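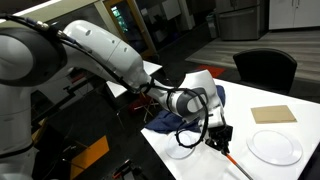 Home Topics Unanswered Members Log in

Tabletop arm demo for an open day: clear plates, a held stick, and cable slack

Elif Naz Dursun
Posted Dec 24, 2021

We have one arm on a stand beside a white table at the Gökçe workshop in Brurgate, and in March it has to run in front of visitors for the first time. Registration closed at 105 people, who will come through in small groups between the other stops on the tour. I am responsible for the arm and for whatever is said while it moves.

The task is the one we already use for daily work. The gripper holds a long thin stick with an orange section near the fingers and a dark shaft. On the table are two clear round plates, a piece of tan cardboard and a navy cloth. The operator guides the arm so that the end of the stick touches the rim of one plate and pushes it a short distance toward a target position. Then the same for the other plate. The cloth is there to be moved out of the way in some runs and left alone in others. Sessions are logged in Sumisska, and we have 1,227 runs on record from the current table layout, nearly all of them made with only the operator in the room.

Three problems.

First, the plates. On the white top they are very hard to see from more than a step or two away. I can follow them because I know where I put them. A visitor will see an arm pushing at nothing. The cameras have similar trouble when the ceiling light reflects off the table, and the plate estimate then jumps by a few millimeters between updates. I can live with that in a logged run, where we just discard it. I would prefer not to discard runs while people are watching.

Second, the stick. It rotates in the fingers when the far end is loaded sideways. The angle in the recorded data is assumed fixed from the moment of grasp, so after a slip every commanded contact point is off. Closing harder helps a little. The gripper is a Tallis and I am already near the top of the force setting that our maintenance sheet allows.

Third, the cables. They are strapped along the arm over the shoulder and the upper arm, looped at the elbow, and then there is a slack section beside the wrist before they go down to the gripper. The slack is needed for the last joint. In some poses it hangs low over the table, and I have had it brush a plate when the wrist comes down close. Shortening it limits the wrist rotation. I have not found a length that gives full rotation and also stays clear of the table.

I would also like opinions on whether visitors should be allowed to guide the arm themselves. The head of the workshop wants this. I have said I would ask people who have done it.

The room is an ordinary one with a carpeted floor, office chairs and a refrigerator along the wall. There is no fence. The arm has its own speed limit mode and a stop button on a lead.

Serpil Erdem
Accepted

I ran open-day demonstrations with a similar arm for several years. I will take the points in your order and then the visitor question, which is the one that needs a decision first in practice, since your risk assessment depends on it.

Plates. Do not change the plates and do not change the table. If you switch to colored plates your existing runs no longer represent the task and you will be debugging in front of an audience. Give the visitors a different view instead. Put a monitor on the visitor side with the camera feed and a drawn outline at the estimated plate position. People will look at the monitor for the plates and at the arm for everything else. Freeze or hide the outline when the estimate is poor. An outline that jitters draws more attention than a missing one.

If you want the plates to be visible directly, a narrow ring of matte tape on the outside of the rim works. Treat it as a new object, though. Do at least 40 runs with the taped plates before the day and compare the plate estimates with the old ones. On mine the tape changed how the plate slid when the stick pushed on it, because the contact was tape and no longer bare plastic. I can't tell what yours are made of, so measure it.

For the reflection, move the light before you touch any camera settings. Turning off one ceiling fixture and adding a diffuse lamp from the side fixed it for us. Do this at the hour the visitors will be there. If your room has a glazed door or a window, the reflection at ten in the morning will not be the one you get at three.

Stick. Higher force is the wrong fix for a round shaft between flat fingers. You have a line of contact and very little resistance to rotation about it. Options, cheapest first:

Wrap the grasped section with something compliant. Thin rubber sheet, single layer, butt joint. Do not overlap it or the stick will sit at an angle.

Shorten the lever. Hold the stick closer to the contact end if the task geometry allows. Check clearance between gripper body and table before you commit.

Make finger pads with a V groove. This is the proper answer. The groove sets the angle of the stick at grasp, and side loads go into the walls of the groove.

Whichever you choose, add a check between runs. Move the end of the stick to a mark on the table and look at it. If it has moved off the mark, regrasp. It takes a few seconds and visitors like it, as it is the one moment where they can see what the machine thinks is true and what is true.

Cables. You are trying to meet two requirements with one length. Decide which wrist angles the task uses and set the length for those, then put a soft limit on the joint so that it cannot go past them. A pushing task with a held stick does not need full rotation. After the open day, put the slack back and remove the limit. Write the limit on a card and fix the card to the stand, or somebody will spend a morning in April trying to find out why the wrist stops early. We lost most of a day to this.

Alternatively, route the slack on the upper side of the wrist with a light elastic to the forearm. The elastic takes up the loop when the wrist is down and gives when it rotates. Check the connector at the gripper end for strain after every session.

Visitors guiding the arm. I allowed it for one season and then stopped. There was no injury and no damage. The reason was throughput. Each person needs an explanation, a try, a failed try and a second try, and the group behind them sees a confused arm for ten minutes. What worked better was letting one visitor choose: which plate first, cloth moved or cloth left. The operator then carries it out. The group gets a run that finishes, and the choice is real.

If the head of the workshop insists, keep the arm in the speed limit mode, have a second person holding the stop button and doing nothing else, and remove the stick. A long stick in a gripper is the most hazardous item on that table. People watch the arm and forget what extends past it. The stick end is at a child's face height if the wrist is raised and turned outward.

Last item. With no fence you need a line on the floor. On carpet, tape lifts after an hour of foot traffic. Use posts and a cord, and set them from the full reach of the arm plus the length of the stick, measured with the stick in the gripper. Move any chair that is inside the line. Someone will sit in it.

bench_notes
Reply

Agree with the above on the V groove. We print ours and replace them when they wear.

I'd disagree about the monitor. If there is a screen, everyone watches the screen and you might as well have shown a video. We put a dark mat under the clear parts and it was fine. Yes, it changes the background for the cameras. We retuned it in an afternoon.

Also clear the floor under the side table. Visitors kick things.

Elif Naz Dursun
Comment

Thank you both. Results so far.

Rubber wrap on the stick: the slip is much reduced, though not zero. The pads with the groove are being made. The check against a table mark is in the procedure now and has already caught a bad grasp that I would have missed.

I tried the dark mat first, as it was quick. The plates show up well for a person standing. The camera estimate got worse on one plate and better on the other, and I do not understand why yet. I have gone back to the bare table and will try the monitor with the outline. One ceiling fixture stays off.

Wrist limited by software, card on the stand. The cable loop has not touched a plate since.

On visitor control, I passed on the argument about throughput and the one about the stick. We agreed on visitors choosing and the operator guiding. There was a request to let the last group try it by hand with the stick removed, and I have said yes to that on the condition that there are 2 of us at the table for it.

Serpil Erdem
Comment

For the mat: check whether one plate was lying closer to the edge of it. If part of the rim is over the mat and part is over white, the estimator may lock on to the mat edge. Easy to test by shifting the mat and leaving the plate where it is.

And run the whole demonstration once with colleagues standing at the cord – not sitting at their desks. Shadows from a group of people will change your lighting again.

d_okrug
Reply

What arm is it? We are looking at buying one and the payload figures on the product pages are confusing. Can it lift a full toolbox?

Elif Naz Dursun
Comment

Different subject, please open a new thread. For the mat: yes, the bad plate was partly over the edge. Shifting the mat fixed the estimate. I am keeping the monitor for now and will test both with people at the cord.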